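Robot Learning from Demonstration
Lecture 4 notes: Wrist-view demonstrations for two-handed cloth tasks
Pin-yu Shek

4.1 Problem setup

We want a policy that maps recent observations to gripper motions for tasks such as folding, spreading and flattening a garment. Last lecture covered teleoperation, where the robot is present during collection and the recorded actions are the robot's own. In this lecture the person holds the grippers directly and the robot appears only at deployment. The observation is the view from a camera on each gripper. The action is the change in gripper pose plus the jaw opening.

Two consequences follow. First, the pose of each gripper has to be recovered from the recording, so action labels carry estimation error. Second, the arm is missing from the data. A person can reach poses that the robot cannot, and the data set will contain them unless they are filtered.

4.2 Observations and actions

For hand h at time t, let T(h,t) be the gripper pose in the session frame and g(h,t) the jaw opening. We use relative actions:

a(h,t) = [ T(h,t)^-1 T(h,t+1), g(h,t+1) ]

Relative actions remove the dependence on the session frame, which is arbitrary and differs between homes. For two-handed tasks we add the relative pose between hands, T(left,t)^-1 T(right,t), as an input. Leaving it out does little harm on single-hand picks. On cloth it matters a great deal, as the distance between the two grasp points sets the tension in the fabric.

4.3 The Flimby data set

Flimby contains 3000 demonstrations of garment handling on beds and sofas. Of these, 2000 are used for training, 200 are held out for validation, and the remainder are set aside for the transfer study in Lecture 6. Splits are made by home. Splitting by episode puts the same bedding in both sets and gives a validation loss that is too low.

Each demonstration is cut into phases: approach, grasp, move, release. Phase labels are used only for analysis. The policy does not see them.

4.4 Baselines

Numau: behavior cloning with a single-step action output.
Zilance: the same image encoder, but predicting a short sequence of actions at once.
Tsao: as Zilance, with the relative hand pose added to the input.

Numau tends to stall near the fabric. Demonstrators pause there before closing the jaws, and a single-step model learns the pause. Zilance mostly removes the stall, but its two hands drift apart during the move phase. Tsao corrects the drift and is the starting point for Assignment 2.

4.5 What the wrist view contains

The camera sees its own jaws at a nearly fixed place in the image, which gives the network a stable reference for depth and opening. It may also see the other gripper and the hand holding it. At deployment the human hand is replaced by a robot wrist — a shift in appearance that cropping alone does not fix. 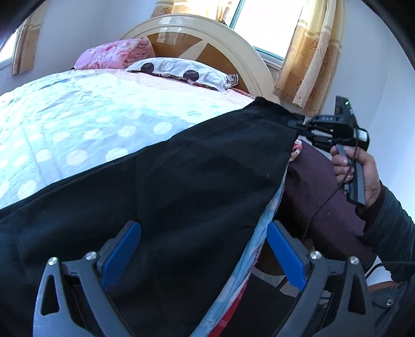

Figure 4.2. View from one gripper, with the second gripper at the upper end of a pair of black trousers on a bed.

Consider what can be read from a view like Figure 4.2. Dark trousers against a pale blue cover give a strong outline, but the interior of the cloth offers little texture for matching. Most of the features useful for pose tracking come from the surroundings: the polka dots on the cover, the headboard, the patterned curtains. Bright windows are a common source of lost detail, so tracking quality should be checked separately for views facing a window.

4.6 Reading for next time

Review the derivation of relative pose error from Lecture 2. For Assignment 2, train Tsao with and without the other gripper masked, and report validation error by phase. Use the home-level split. The assignment is due 7 May 2026.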